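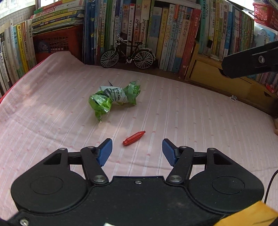
**Unit 5 – Working rules for hand-held gripper recording in homes**

Course notes, second part. Please read them before the practical. The first part (consent forms and visits) was given by Cinzia Cattaneo and I do not repeat it.

## 5.1 Who the rules are for

In this course, "operator" means the person who holds the gripper and moves it through the task. The operator is usually a guest in somebody's home, and the general safety rules for industrial robots help us very little there. There is no fence and no stop button on the wall. For this reason we use the Plerkus house rules, written by Nives Fontana and Rasmus Juška after the Stetton visits, with some changes of mine.

## 5.2 Before the first grasp

- Check that both finger pads sit firmly. A pad that turns on its finger must be replaced before the session, also when it turns only a little.
- Open and close the jaws fully, 14 times, slowly. Listen for rubbing.
- Lead the cable so that it can follow the hand without pulling. On a bed or a sofa it catches easily under the blanket.
- Ask the resident which things may be touched. Write down the answer, do not only remember it.
- Leave the room as it is. Books, baskets and toys on the shelves stay in their places. We record homes, and a home which we have tidied is a different place.

## 5.3 Soft surfaces

Most of the students practice on a table and then have difficulty on a bed. The mattress gives way under the finger tips, so the object sinks or rolls at the moment of closing. The rules are these:

1. Approach from above at a small angle. Do not press the pads into the sheet.
2. Close the jaws until the object is held, then stop. Packed food is easy to crush, and a snack sausage in its wrapper shows the marks quickly.
3. If cloth is caught between the pads, open, lift, and begin again. Keep the failed attempt in the recording and mark it as failed.
4. Empty snack bags and other thin wrappers are grasped at a fold. A flat part slips out.

Rule 3 was discussed for a long time at Cutasthorpe. Gholamreza Shirazi wanted to delete failed attempts, and his argument was about storage. I am still for keeping them – the label costs two seconds.

## 5.4 Private information

Printed text is a frequent problem. Book spines and food labels are normally acceptable. Letters, school reports, medicine boxes with a name and family photographs are not. With a wide lens you record much more of the room than you are looking at, so check the edges of the view and also the shelves at the back. If a school workbook is lying in view, look whether a child's name is written on the cover. If yes, ask the resident to turn it over.

## 5.5 Session log

One line for each attempt: object, surface, result (held / slipped / cloth caught), remark. The Sezer form has space for 2000 characters in the remark field, please do not use them all.

Example of a good remark: "soft surface, object rolled to the left at closing, second approach from the other side."

Example of a bad remark: "did not work."

## For the practical

Bring your own copy of the log. Arnulfo Paucar has the spare pads. Work in groups of 2, one operator and one person for the log, and change after each object.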